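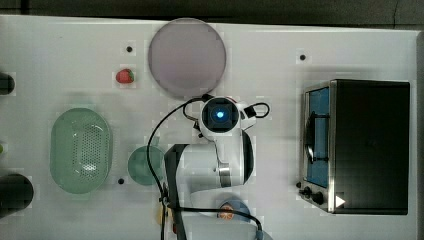 How long should I wait after changing the planner settings before I run the arm again? Wait until the status line in Wivthorpe Console reads "Plan ready," and then give it one slow practice run with no task loaded.

Support > Wivthorpe Console > Setting Up > Motion Planning

Section 19. Loading a workspace and checking the first path

By now you should have the controller talking to your computer and the arm parked in its rest pose. If you skipped ahead (we all do it!), please go back and finish Section 18 first, and we'll be happy to see you here afterward.

1. Open the Workspace tab and choose Load. Pick the file you saved during calibration.

2. Click Refresh Scene. The perception service, called Kosgate, draws a colored outline around each item it finds on the table. Small things like fruit and big things like a toaster oven should each get their own outline.

3. If two items share one outline, click it and choose Split. You may need to do this more than once with plates that sit close together.

4. Set Clearance to 24 mm. You can bring it down later, once you know your table well.

5. Click Plan, and watch the preview all the way through before you press Run.

Note: Kosgate does not outline cables. Add a keep-out zone by hand wherever a cable hangs near the arm or rests on the table.

Caution: Keep one hand near the stop button during the first run, and keep the other hand out of the workspace.

If planning stops with code 131, the goal is out of reach. Code 161 means the start pose touches an outline, so jog the arm clear and go back to step 2.

Print this page | E-mail this page
Last updated: November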